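Articles > Household Studies > Towel Use in Two Towns > Section 3

3. Sharing and replacement of towels

We interviewed 40 households in Pledport and Nirside, a town of 3000 people, on how often towels are washed and when they are thrown out. The Dobson scale was used to score wear. Table surfaces were included because many households dry dishes and wipe tables with the same cloth (Figure 3).

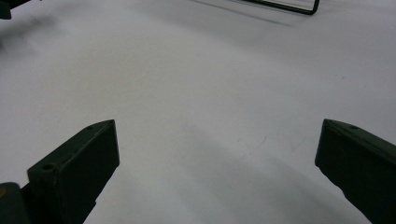
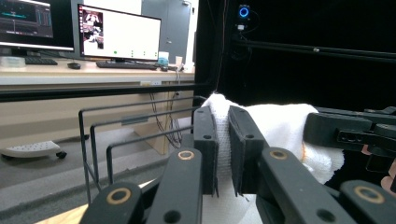
Figure 3. White tabletop (first) and white towel (second).

One respondent in Pledport told us that the question on washing was badly put, as a kitchen towel in her house goes into the laundry when it smells and has never had a set day. Several others gave similar answers, and we recoded the item to allow "no fixed schedule."

White towels were replaced sooner than colored ones in both towns. Stains were the usual reason given, and thinning was mentioned mostly for bath towels. Old towels were seldom discarded outright. Most were cut up for cleaning or kept for pets. Washing at 30 degrees was more common in Nirside, where the Visen survey had found the same pattern. We did not ask about detergent, so the effect of washing on wear scores cannot be separated from the effect of age. Households with young children are treated in the next section.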